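So the Okitz fingers finally came on Friday and I've hardly put them down! I'd been using the Stornora pair for months, and they're fine on boxes and blocks, but anything thin and curved used to swivel round in the grip the second the wrist turned. Christos said to stop fiddling with the force settings and just change the fingers.

First I did 36 grabs with the old pair, then 36 with the new ones, same table, same wrist camera (I kept the controller on its usual settings so it'd be fair).

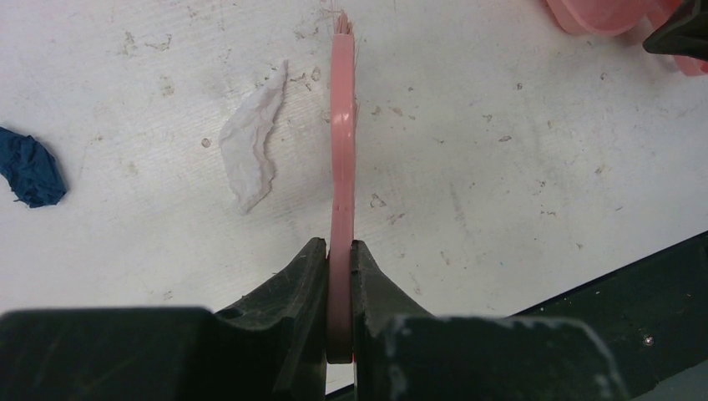 What looks like a pink brush between the fingers, bristles up.

The old pair dropped it 7 times and the Okitz ones only twice - I was chuffed. They do pick up dust like mad, though, so next I want to see if a wipe between runs changes anything. Stelios is lending me his Ultberg arm for that in October.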